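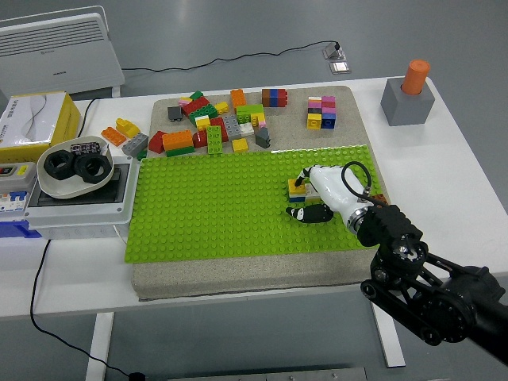 Building blocks on and behind a green baseplate.

Ebony Nepia transfers domestic cassette recordings to digital files, mostly songs taped off the radio and family sing-alongs. The collection she is working through at the moment, known as the Harawira tapes, runs to 570 cassettes recorded in one household in Skollmont. So far it has produced 3,644 separate tracks.

The first job is mechanical. "I open the shell before I play anything," she says. "The pressure pad is a small piece of felt on a spring, and on old tapes the glue lets go. If the pad has dropped off, the tape sits away from the head and you lose the top end. People hear that and reach for an equaliser."

Replacement pads come from donor shells. Where a shell is welded shut she cuts it along the seam and moves the tape to one that closes with screws.

Azimuth, the angle of the playback head against the tape, is set again for every side. Nepia sums the two channels to mono and turns the adjustment screw until the high frequencies are at their loudest. A home recording carries the alignment of the machine that made it, and that machine was often wrong. "The family had two recorders. I can tell which one was used by how far I have to turn the screw."

Noise reduction is a more awkward matter. Labels were ticked by hand and are not reliable. She listens to decay – the end of a piano note, or the gap after an announcer stops – and decodes only where the hiss moves with the signal.

The masters are kept at a higher resolution, and listening copies go out as 16-bit files. She applies no declicking to the masters. One batch had already been processed by a previous owner with a low-pass filter set at 4,000 Hz. "It's quiet, certainly. There is also nothing left of the cymbals, and I can't put them back."

Cataloguing takes longer than transfer. Each track is entered in Wurkley, the database she uses, with tape, side, start time and a field for speech. She keeps the false starts, the clunk of the pause button and anyone talking over the introduction.

"The songs exist elsewhere in better condition," she says. "The uncle asking whether it's recording is only on side B."

The next box, marked Seder, holds family singing recorded on a portable machine with a failing motor. It will need speed correction throughout, and she has not yet found a steady pitch to use as a reference.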